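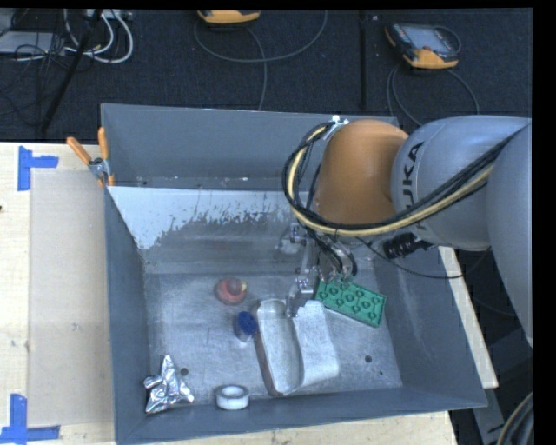 Page last changed: Thursday, 4:15 p.m.

Research and Industry

The Order of Picking
A software group at Flidimon is rewriting the way a robot decides what to take out of a bin first, and when to leave well alone

The planner developed by the Manipulation Software Group at Flidimon is called Havside. It does not move the robot. It receives a list of possible grasps from the perception system, removes those the arm cannot reach safely, and places the remainder in order. The motion controller then carries out the first entry on the list, and the process begins again with a new view of the bin.

Hendrik Van Leeuwen, who leads the group, describes the work as a matter of sequence. Most published results in bin picking concern the quality of a single grasp. His group is concerned with the full clearing of a container whose contents were not known in advance, where each removal changes what is possible next.

"A good grasp taken at the wrong moment can be expensive," he said. "If you pull out a long object first and it drags a small one into the corner, you have made the next ten minutes of computing harder than they needed to be."

The test bin is a plain metal one with sloping sides, and the arm that serves it is a KUKA. What goes into the bin varies. A typical set may hold a bright green tray with rows of small cup-like features, a long off-white container with a broad flap, a small bottle-like object with a dark blue cap, a roll of white tape and a crumpled piece of silver foil. The mixture is chosen to make trouble for different parts of the software. Rigid items with clear edges test the reach and clearance checks. Foil tests almost everything else.

Shiny material on a metal floor remains the hardest case for the perception module, which is maintained by Fenna Vandenberghe. Depth readings from reflective surfaces are often incomplete, and a creased object may be reported as several small ones. Earlier versions of the module filled the gaps by smoothing over them. The practice produced tidy surface models and poor grasps, and it was withdrawn in May.

The present version keeps the gaps. Each region of the bin carries a value that states how well it has been observed, and the planner reads that value along with the shape. A grasp that depends on a poorly observed region is not rejected outright. It is moved down the list, on the expectation that removing a neighboring object will improve the view. If no better choice remains, the arm moves aside and the system takes another reading before it commits.

Dark spots on the bin floor posed a related difficulty. A hole, a shadow and a small black part can look much alike to a segmentation network. Ms. Vandenberghe's solution was to give the system a stored model of the empty bin, registered against the live view at the start of every run. Any region that agrees with the stored model is treated as floor. The step adds little to the cycle and removed a class of error that had occupied the group for most of a winter.

Planning near the walls

Sloping walls present a second problem, which belongs to the control side of the project. A gripper reaching toward the foot of a wall must often tilt, and the tilt brings the upper joints, the hoses and the cables closer to the rim. Collision checking on rigid links is well understood. Cables move, and the standard robot model does not include them.

Stijn Vermeulen, the control engineer on the project, represents the hoses and cables as a set of padded volumes whose size depends on the position of the wrist. The padding is generous when the wrist is turned far from its resting angle and smaller when it is close. Motions that pass this check are then compared on two further points: the distance traveled by the wrist, and the force expected if the finger should meet the wall. The second figure governs the approach speed over the last part of the descent.

The method is cautious, and Mr. Vermeulen acknowledges that it refuses some motions an experienced operator would accept. He regards this as the correct starting point. Padding can be reduced when the records support it, and the group has set a formal procedure for doing so. Any change to the safety volumes must be replayed against the full archive of recorded runs before it reaches the arm.

An archive that can be replayed

The archive now holds 3,077 runs. Its upkeep falls to Mieke Jacobs, whose tooling has become the part of the project most often requested by other groups. Every run stores the sensor data, the complete list of grasps considered, the order in which they were placed and the software version that placed them. An engineer can open any run, substitute a new planner and see where its choices would have differed.

The tool, named Altier, is deliberately modest. It cannot say whether a different choice would have succeeded, and its reports state this on the first page. It shows only where two versions part ways. Ms. Jacobs reviews those points by hand each Thursday with whichever engineer proposed the change. Over 60 cases were examined in the most recent review, and four were sent back to the arm for physical trials.

Lieven Van Rooij, who joined from the De Luca logistics laboratory to advise on deployment, has asked that the same records be made readable by floor staff. His view is that a supervisor should be able to learn why the robot passed over an object without calling a programmer. A plain-language log is in preparation. Its entries are short: "view incomplete," "wall clearance too small," "waiting on item beneath gripper."

Work on the coming release centers on objects that change shape when lifted. Flexible sheets and foil are at present modeled as rigid until the moment of contact, after which the planner discards its picture of the bin and asks for a fresh one. Mr. Van Leeuwen's group intends to replace this with a short prediction of how the object will hang, sufficient to decide whether it will clear the rim. The first trials will be limited to two types of sheet material, and the results will be entered in the archive in the usual way.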